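Blog > House and Garden > Allotment

Clearing out plot 36

22/02/2019

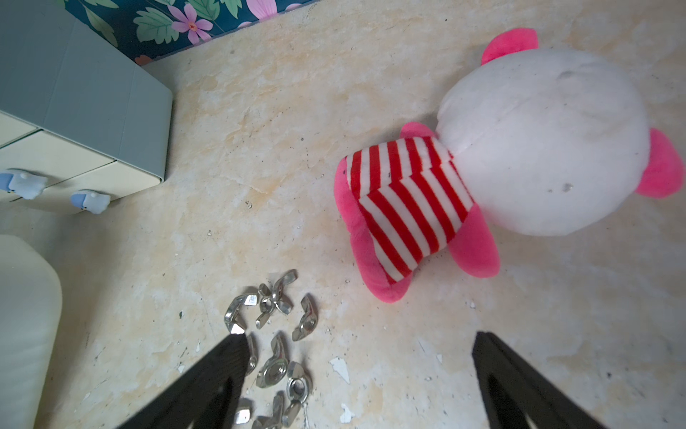 No. 92

The letter from Ramham came on Monday and said we could have the plot from the first of the month, so the last few evenings have gone on finding out where all the tools went when we moved. Most were in the loft. The good spade was behind the water butt and has a handle full of splinters now, which I will sand down and oil when there is a dry afternoon.

We have been on the waiting list since before the Pedadthorpe site closed. I had stopped expecting to hear. When they shut Pedadthorpe they moved the list over to Ramham and we were number 649 on it, or at least that was the number on our letter. I think the numbers ran on from some older list and there were never that many people waiting. Either way we have plot 36, in the bottom corner next to the lane.

I went down to look at it on Wednesday after work. It is a half plot, longer than it is wide, and it slopes down to a ditch at the far end. The last tenant gave up in August and the couch grass has come in from the path side. There is a lot of it. Under that the soil is dark and better than I thought it would be, with old rhubarb crowns near the gate and a row of leeks that have gone over. Two of the fruit bushes are blackcurrants. The third has no label and I could not tell from the buds. It can stay where it is until it shows leaves.

The shed is not worth much. The roof felt has lifted along one side and the floor has gone soft by the door. I would sooner take it down than mend it, but the rules at Ramham say you have to ask before you put up another one and the form takes a while, so it will have to do for this year. I can keep canes and netting in it.

My plan is to dig only the top third this spring and cover the rest. At our old place I tried to dig the whole lot in one go and by June half of it was weeds again and my back was bad. Black plastic is ugly but it works. Cardboard works too if you put enough on it to hold it down, and I have been saving boxes since Christmas. The wind comes straight up the lane there, so I expect I will be using bricks as well.

For the part I do dig, the first thing in will be early potatoes. I bought them from Zeltton on Saturday, two bags, and they are in egg boxes on the spare room windowsill with the blunt ends up. After those, broad beans, onion sets and a short row of beetroot. I am leaving out carrots. I have never had a good carrot from heavy ground and I do not want to spend a year thinning them out for nothing.

I also want to try a pumpkin called Suominen that was in the seed swap tin. The packet is handwritten and says it is small, keeps until spring and does not mind a cold summer. I cannot find it in any of the catalogues. There are four seeds left. I will start two indoors at the end of April and keep two back in case the slugs get the first ones.

Water is the thing I have not worked out. There is a tank at the top of the site shared by the whole row, and it is a long way with two cans. The rules say no hoses. The rent is 36 pounds for the year, which includes the water, so I can't complain about the price. If the shed were sound I would run a gutter off it into a barrel. I may do that anyway and see if it lasts the summer.

The gate has a combination lock and the code did not work on Wednesday. I had to wait for someone to come out and let me in. If you are new there too, it needs a hard pull down after the last number - it feels as if it is going to break but it doesn't.

Next job is the couch grass. I will go down on Sunday if it stays dry, start at the gate end and work along the path edge with a fork. The roots have to be picked out by hand or they all come back, and they can't go on the compost. I have a stack of old feed sacks to put them in.

Filed under: Allotment, Growing Veg, Odd Jobs

Recent posts
Sowing broad beans in February
What I kept from the old garden
Sharpening a hoe with a flat file
Leek and potato soup, two ways
The end of the Pedadthorpe site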